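Flekside hand units, pointed tips vs. half-moon tips

bkurek_lis
Got a pair of Flekside hand-held grippers in August and have been swapping fingertips. Passing small connectors from one unit to the other is where I lose the most. Pointed triangular pads on one, half-moon tips on the other. Out of 90 handoffs I dropped 43, nearly all with half-moons receiving. 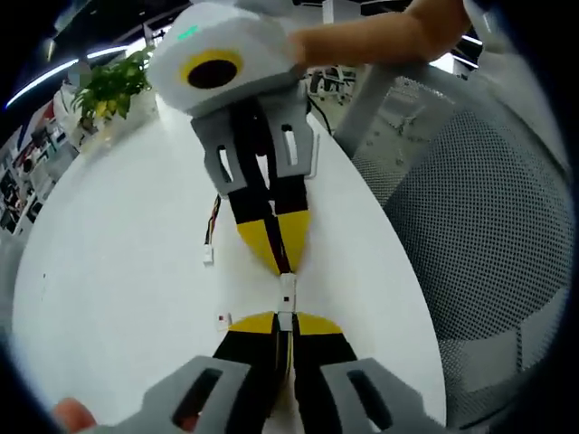
I also get more drops when I come in fast, so some of it may be me. Has anyone run the same tips on both sides?

szewczyk_d
I ran pointed on both for a while. Good for picking up off the table, bad for handoffs. The part rotates as soon as the second pair touches it. I'd keep the half-moons and let them give instead of receive.

Cronin_G
Disagree. Matched half-moons worked better for me than any mix. Are you using the stock springs?

bkurek_lis
Stock springs, yes. I haven't touched them.

Cronin_G
Then try the softer set from Skalen before buying more tips.

hgrab
Softer springs made mine worse. The fingers opened late and pulled the part back out. Also check your camera focus. Mine was set too far out and I couldn't see the tips properly in playback.

szewczyk_d
Focus won't change how many he drops, only how many he can use afterward.

bkurek_lis
Fair. I'll swap giver and receiver on Sunday, same 90 handoffs, springs left alone, and post the count.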